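Game Design for Beginners, Handout 2: Feedback Loops and Small Economies
Snædís Bach
Reading time: 4 min

Welcome back, everyone, and thank you for the lively discussion last time (I had to cut it short, and I'm sorry, we'll pick it up again before the break). These notes go over what I said in class and a few things I ran out of time for, so please read them even if you were there.

We ended with the question of why some players stay with a management game for months and others drop it after one evening. My own answer, and you're welcome to argue with me, is that most of it comes down to feedback loops. A loop is simply this: the player does something, the game answers, and the answer changes what the player can do next. You sell a loaf of bread, you get a coin, the coin buys flour, and the flour makes another loaf. It sounds almost too plain to write down, but nearly every shop, farm and railroad game ever made is sitting on top of something like it.

Positive and negative loops

The words are a bit unlucky, so let me clear them up. A positive loop feeds itself. The richer you get, the faster you get richer. A negative loop pushes back, so that success makes the next step harder: a bigger town needs more water, more customers means longer lines and crabbier people. A positive loop gives you that lovely feeling of takeoff, and it also ends games early, because once a player is far enough ahead there's really nothing left to decide. A negative loop keeps things close but can feel like a punishment for playing well, and players do notice!

Our running example this term is Trunen, the little harbor game I wrote for this course. In my first version you could buy a second boat on turn 11, and from then on you couldn't lose. I tried raising the price of the boat, which only made the opening duller. What helped in the end was making the fish scarcer wherever you had fished last, so two boats were still better than one, but you had to think about where to send them. 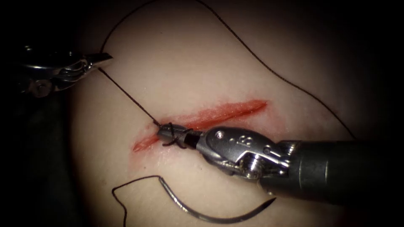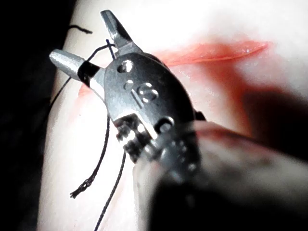

Instruments at a synthetic practice pad.

Sinks and faucets

A faucet is any place where money (or wood, or fish, or whatever you're counting) comes into the game. A sink is any place it leaves. I like to draw them on one sheet of paper, faucets along the top and sinks along the bottom, with arrows between. If your sheet has a row of faucets and a single lonely sink, you can guess how the last hour of play is going to feel: a huge pile of coins and nothing worth spending them on.

Upkeep is the sink everybody reaches for first, and it's a perfectly good one, but be gentle with it. Players forgive a cost they chose much more easily than one that just arrives. In Pranmont, the town builder some of you tried in the lab, the roads wear out whether you use them or not, and I think most of us found that tiresome. Compare that with Zudedska, where you pay for festivals that you decide to hold yourself. The money disappears just the same, but you had a party!

A word about pacing

Try to write down when a player makes the first choice that matters. I don't mean the first click, I mean the first moment when two sensible people would do different things. If it comes late, a lot of people will never see it. Bundgaard has a beautiful map and a very long tutorial, and I'm fond of it, but I've watched students put it down before they ever reached the market, and the market is the good part.

For next time

Work in groups of 2, please. Pick a management game you know well and draw its faucets and sinks by hand. Mark one positive loop and one negative loop, and write a paragraph on what would happen if you took the negative one out. Messy drawings are fine (mine always are). Bring the paper with you, as we'll be swapping sheets and scribbling on each other's work.

The reading is the chapter on resource systems in the course packet. You can skip the section with the spreadsheets for now, we'll do that one together in the lab.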